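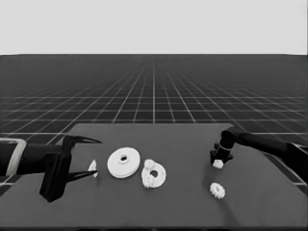
Nosent bench, sim entry, 20/08/2019

Worked on the two-arm gear assembly in simulation all afternoon. Hardware untouched. The real table is still down at the Skuderen workshop with its legs off, so everything below is the model only.

Current state of the scene: disc, ring plate, the curved shard and the gears all load without exploding. Two gears sit at the left side of the ring. Right arm can carry a single gear over the table and hold it there. Left arm parks open next to the shard and does nothing useful yet.

Physics

Time step is now 1/2,000 s. At the old step the gear walked out of the right fingers during the hold. The drift was slow enough that I had put it down to a bad grasp pose and spent most of an evening in March moving the grasp point up and down the tooth face. Wrong place to look. With the smaller step and nothing else changed, the gear stays put through the whole hold.

Cost is what you would expect. The workshop PC no longer keeps up with real time when both arms move. Acceptable for batch runs, annoying for teleop. I left a flag in the launch script (fast_step) that puts the old value back for anyone who wants to drive the arms by hand. Do not log results with that flag on.

Solver iterations left alone. Friction on the finger pads left alone. I want one change per batch.

Collision meshes

The gears were the expensive part, as usual. The import script was feeding the full toothed mesh to the collision checker as a single convex hull, which fills the gaps between the teeth, so two gears pushed together behave like two coins. Fine for picking, useless for meshing. Replaced with a decomposition: a cylinder for the body and a separate convex wedge per tooth. Tooth flanks are flat in the collision model and curved in the visual one. The difference is small compared with the backlash I am printing into the real parts.

The disc has the same problem in its center. As a hull, the hole is closed and no pin will ever go through it. I rebuilt the hub as a ring of boxes with the hole left open. It is ugly in the debug view. Bore is a polygon, slightly smaller than the drawn circle at the flats and slightly bigger at the corners. If the pin hangs up in the bore later, check this first.

Ring plate: same treatment as the disc. The two gears on its left side are fixed to it with weld constraints at the moment. They will not turn. I need to swap the welds for hinges once the insertion works, and I have written that on the whiteboard because I will forget it.

Curved shard: left as a plain hull. That closes in the hollow side. It stands on its edge and it is thin, so a hull makes it more stable than the printed part will be. Known lie, noted here.

Left arm

The left gripper still carries the long pointed fingers. They are good for reaching past the disc and poor for everything else. With the fingers spread, the tips clear the shard, but on closing, the tips meet before the rest of the pad does and the shard is held on two points. It then rotates about the line between them. I ran the close at low force and at high force and got the same rotation, only faster.

Options, in the order I would try them:

Put a flat on the inner face of each finger near the tip. Easy in the model, easy to print.

Approach the shard further in, so that it is gripped mid-finger. Then the tips run on toward the disc, and there is not much room there. Would have to move the disc to the right, and the ring with it.

Use the left arm only to hold the disc down and give the shard to the right arm. Simplest, and it wastes an arm for most of the sequence.

Guangming Bai prefers the last one. His argument is that the left arm's real job is to be a clamp during insertion and that we should stop giving it a second job. I think he is correct about the schedule and I still want to try the flats, as the print takes less time than the argument did.

Right arm

Better. The grasp on the gear repeats, and the short fingers spread wide enough to come down over the teeth without clipping them. Ran the pick from random start angles of the gear, 182 attempts in one batch. Of these, 2 failed. I went back through both logs. In each case a finger landed exactly on a tooth crest and the gear tipped on the way up. Rotating the wrist by half a tooth pitch before closing would cover it, but the controller does not know the gear's angle at that point, so the rotation would be blind. A small wiggle during closing is probably enough. To be tested as its own batch.

Hold height above the table is low on purpose. When a gear is dropped from there it lands flat. From the old height it bounced onto its edge and rolled, and rolled off the table if nothing stopped it.

The spare gear stays out to the right as the next pick. There is a lot of bare table between it and the ring and I would like to keep that, it is where the right wrist swings through.

Wrist clearance: with the bend turned down the way it is now, the forearm link passes well above the spare gear. If the elbow solution flips, the link comes in lower. I have locked the elbow branch in the IK settings. Anyone who unlocks it should watch the first pick with a finger on pause.

Rendering

Switched the view to grayscale. The plan for the real bench is a mono sensor from the drawer, and I would like the detector to see the same channels in both places. White parts on a dark gray top give plenty of contrast, the black fingers on the same top give much less. Segmentation of the parts is easy. Segmentation of the fingers fails whenever they are low over the table. Not needed for the pick, may be needed for checking the gear is still in the hand.

The floor grid stays on for now. It helps me judge whether the viewpoint has been nudged. It must be off in any training set, otherwise the detector learns the grid. The table edge is a similar worry and cannot be switched off.

Shadows are soft and weak at the default light. The real lamp over the Skuderen bench gives hard ones. Matching that is a job for later.

Controller link

Tang is the name of our message bridge, for those who have not met it. It still drops the first command after a reset. Sequence is: reset, both arms report ready, first joint target is sent, nothing moves, second target is sent, arms jump. The jump is small from the park pose and large from anywhere else. Workaround is to send the park pose twice after every reset. It is in the script with a comment.

Cause not confirmed. I suspect the subscriber is announced before its queue exists. Tried a pause between ready and the first target: works when long, fails when short, which fits the theory without proving it. Needs a proper handshake. Until then nobody should run this bridge against the real arms without the park pose sent first and the speed limit set to low.

Logging

Runs go to the Nurkisness folder on the shared drive, one subfolder per batch. I have added the time step, the friction values and the mesh revision to the header of each log. The March batches have none of this and I no longer trust them. Moved to a subfolder called old, please do not plot them next to the new ones.

The joint logs were also being written in radians for the right arm and degrees for the left. Fixed, both radians. The plotting script had a conversion in it that hid the problem, and that has been removed too. If a left arm plot comes out absurdly large or small, your copy of the script is out of date.

To do

- flats on the left fingers, model first, then one print in whatever filament is loaded
- closing wiggle on the right hand, same batch size as today
- hinges in place of the welds on the ring
- handshake in Tang
- measure the real bore of the printed disc hub and compare with the polygon
- hull of the shard, replace if the flats work, leave if they do not
- ask Guangming for the mass of the printed gears, the model is using a guess based on solid plastic and ours have infill

Left the batch machine on with the wiggle test queued. The monitor is off, the machine is not. Please leave the plug in.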